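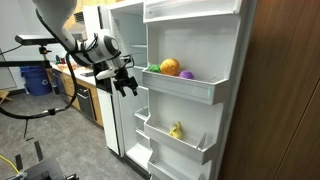
Figura 3. Pinza de dos dedos ante el compartimento superior de la puerta, con piezas de juguete.

4.2. Comparación de pinzas en la puerta del frigorífico

El fabricante de la pinza Flosum anuncia un agarre fiable de objetos blandos sin ajustar la fuerza. Nuestros datos no permiten sostenerlo. De 100 intentos con cada pinza, la Flosum completó 43 y la Baron, más antigua y barata, casi 200 en dos tandas resultaría imposible de igualar con ese ritmo, de modo que limitamos el análisis a la primera tanda. Aun así, dudamos de que la diferencia entre ambas se deba a los dedos: el controlador Atwood se recalibró en marzo, entre una serie y otra.

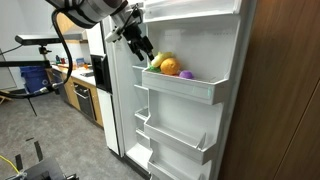

Fotografía: S. Jasińska y W. Żak.

El borde delantero del compartimento obliga a entrar desde arriba, y las piezas contiguas estorban el cierre. Zieliński propone repetir la prueba con un solo objeto por compartimento. Nos parece razonable, aunque una tarea así se alejaría bastante de una cocina doméstica. Tampoco descartamos un sesgo del operador: Bakker dirigió las 4 sesiones y conocía de antemano qué pinza estaba montada.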